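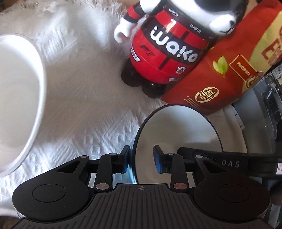 **At what age can a child begin to help with household chores?**

Most children can begin with small tasks between the ages of two and three, provided that an adult works beside them and the task can be finished in a few minutes.

The suggestions on this page were prepared by the Kodgate Family Resource Office for parents and caregivers in the Brelden district. They apply to ordinary homes of any size and require no special equipment.

## Choosing the first tasks

A first chore should have a clear beginning and a clear end. "Clean your room" is difficult for a young child to interpret. "Put the blocks in the blue bin" can be understood and completed.

Suitable tasks for children under five include:

- placing dirty clothes in a hamper
- matching socks from a small pile
- carrying napkins to the table
- returning books to a low shelf
- wiping a spill with a dry cloth

Children between five and eight can usually feed a pet with a measured scoop, set a full place at the table, water houseplants, and make a bed with a simple cover. From nine onward, many children are ready to sort laundry, load a dishwasher, sweep a kitchen floor, and prepare a cold lunch. A child of 11 who has practiced these tasks can often manage a full load of laundry with a reminder or two.

Children develop at different rates. Caregivers should treat these ages as a starting point and adjust them for the child in question.

## Arranging the home

Much of the difficulty that children have with chores comes from storage that is too high, too heavy, or too full. Before assigning a task, the caregiver should carry it out once at the child's height, kneeling if necessary.

- Hang coats and bags on hooks the child can reach without a stool.
- Keep unbreakable plates and cups in a lower cabinet.
- Use open bins for toys. Lids tend to be left off, and small fingers can be pinched by hinged ones.
- Label bins with a drawing for children who do not yet read.
- Store a short-handled broom and a dustpan where the child can get them unassisted.

Cleaning products are a separate matter. Detergent packets, bleach, and sprays should be locked away or kept on a high shelf in every home with young children, and a plain damp cloth is sufficient for nearly all of the wiping a child will do.

## Teaching a task

Demonstrate the task slowly, do it together several times, and then watch while the child does it alone. Three or four sessions may be needed, and bed making generally takes longer. Corrections are best kept to one per session.

Caregivers are advised not to redo the work while the child is present. A crooked blanket may stay crooked until the next day. If a plate must be rinsed again, it can be done later in the evening.

## Setting a schedule

Chores attached to an existing routine are remembered more often than chores set for a particular hour. The period just before dinner works well in many households, as does the quarter hour before bath time. A larger weekly task, such as changing pillowcases, may be given its own day. Wednesday is a sensible choice for families whose weekends are busy.

A chart can be useful for the first month - a sheet of paper on the refrigerator will do. Families who would like a printed version may request the Clavix chore chart at the front desk. It has room for 32 entries and comes with a sheet of stickers.

## The question of payment

Families differ on whether chores should be paid. Our office takes no position on an allowance, but does suggest separating shared duties from extra work. Clearing one's own plate is ordinarily a shared duty. Washing the car or raking the yard may reasonably be paid, at a rate agreed upon beforehand.

## When a child refuses

Refusal is common and usually brief. The following measures are often effective:

- Offer a choice between two tasks.
- Make the task smaller. Five toys can be put away before the rest are mentioned.
- Work in the same room on a chore of your own.
- Delay the next activity until the task is complete, and state this once in a calm voice.

Chores should not be assigned as punishment. A child who sweeps the floor only after misbehaving will come to dislike sweeping, and the task will be harder to assign on other days.

## Further help

The Radonjić Room on the ground floor holds a lending shelf of 190 picture books, including several on helping at home. Books may be borrowed for two weeks. Group sessions for caregivers resume in November, and children are welcome to attend. Registration forms are available at the front desk.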